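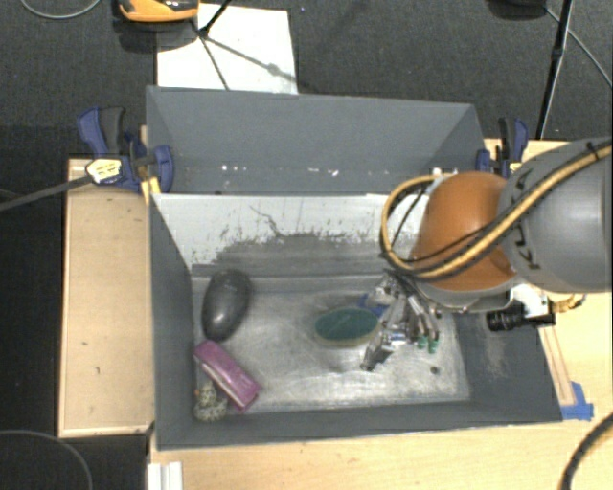
Wino asked if the checklist must be filled in again when only the operator changes and the cell stays the same. Yes, it must. Items 1 to 4 can be copied from the last sheet, the others not.

Inspection checklist, teaching by remote control, Tarkeo cell
Date: April 24, 2022
Filled in by: Weerasinghe

1. Bin clamped at the back corners. OK. Pull each clamp by hand, do not only look.

2. Bin condition. OK with comment. Paint is chipped on the back panel and the far wall is scraped. The floor is scuffed but I feel no sharp edge. Check again in October.

3. Cables on the arm. OK with comment. The loop is large and hangs over the far wall of the bin. During teaching the operator looks at the gripper and forgets the loop. Please move the arm slowly to the left limit one time before the first demonstration.

4. Camera on the arm. OK. Lens cleaned, bracket is tight.

5. Gripper fingers. OK. Opened and closed 3 times from the remote handle, no delay felt.

6. Speed limit in teaching mode. Not OK at first check. It was still at the value from the playback test. Changed and checked again, now OK.

7. Emergency stop within reach of the operator. OK. The second person has also one.

8. Objects in the bin. OK. Mixed shapes are allowed, but nothing made of glass. If an object lies against the wall, the operator must not push the fingers down between object and wall. Stop, and place the object again by hand with the arm disabled.

9. Recording. 37 demonstrations saved, number 107 in the old folder is a double and can be deleted.

Open point: the Zusance handle has a little play in the wrist. I can still teach with it, but small turns are not exact.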